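Search this site Search
Minutes Agendas Archive

Grandivent Shared Lab — Working Group on Good Practice for Robot Work
Minutes of the meeting held March 28, 2026, Mostyn room

Present: five members of the group, plus two visitors from the Plukero site. Apologies had been received from the Tratudov office.

1. Minutes of the last meeting

Approved with one fix. Under item 4, "operator" should have read "second person". The difference matters for the new rules, so the correction goes into the archive copy too.

2. Tabletop handling rules, draft 11

This took up most of the meeting, and happily so! The draft has come a long way since November, when it was four pages of good intentions and a drawing of a table. The group went through it line by line and the following was agreed.

2.1 Second person. Whenever an arm is powered, there is a second person in the room with the stop button within reach. Where that person stands or sits is up to the team, but hands stay off the table surface while the arm is moving. One of the visitors asked if resting a hand near the table edge between runs is fine. Yes, as long as the arm is at rest and the person running it has said so out loud. The spoken "at rest" goes into the rules word for word.

2.2 Speed. Reduced speed for the first run with any new object, then normal speed once the team is happy. A member wanted reduced speed for the whole first session. There was a good lively talk about this and the shorter rule won, with a note that any team can go slower if it likes.

2.3 Cloths. The rule that a cloth must be pulled flat before each run is dropped. Real tables have wrinkled cloths on them and we want the robots to cope. The cloth must still be checked for anything left underneath, and it must not hang where a moving part could catch it.

2.4 Objects. Closed bottles are allowed, caps fully tightened. Food packets are allowed if sealed. Glass stays off the list for now. Soft objects such as foam blocks are strongly encouraged for people in their first week — they forgive nearly everything.

2.5 Two kinds of hand. The draft assumed the same gripper on both arms. It now says that when the left and right hands differ, each one gets its own line on the check sheet, with its own grip limit. Several members were very pleased to see this go in.

2.6 Cables and floor. Cables on the floor are to be kept clear of the walking path on both sides of the table. The group would love to see them in a channel, but the wording stays at "clear of the path" until the channels are ordered.

Draft 11 adopted with these changes. It goes to all teams as rule sheet 1113.

3. Run log

The shared log has reached 1025 entries, which got a round of applause. The stop button column is being filled in far better than before. What is still missing is the reason for the stop. "Stopped" alone is no help to the next team. The group agreed to add a short free text box and to keep it short, so that people use it.

4. Visit to Plukero

The visitors offered to host a half day where both sites try each other's check sheets on the same table. Warmly accepted. Tratudov to be asked along as well.

5. Any other business

The label on the cabinet with the spare gripper fingers has fallen off again. A new one will be printed, and this time screwed on.

A request came in for a plain-language copy of the rules for new starters, one page at most. Everyone liked the idea. A first try will be sent round with the next agenda, and comments are welcome from anyone who works at the tables, member or otherwise. 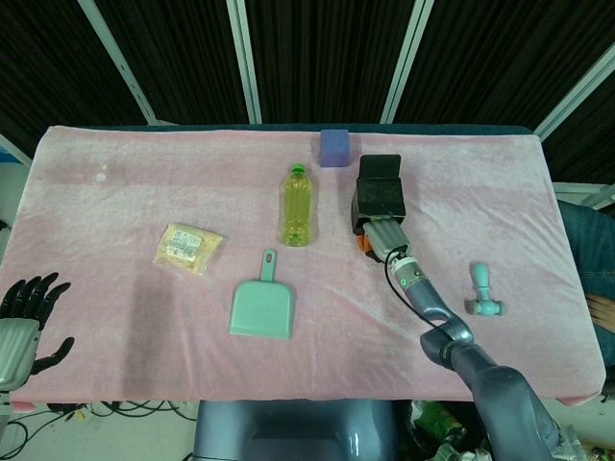
The one-page copy should keep the same numbering as the full sheet, so that a new starter can look up 2.1 or 2.5 in either one and find the same rule.

Contact the working group | © 2026 Grandivent Shared Lab | Back to top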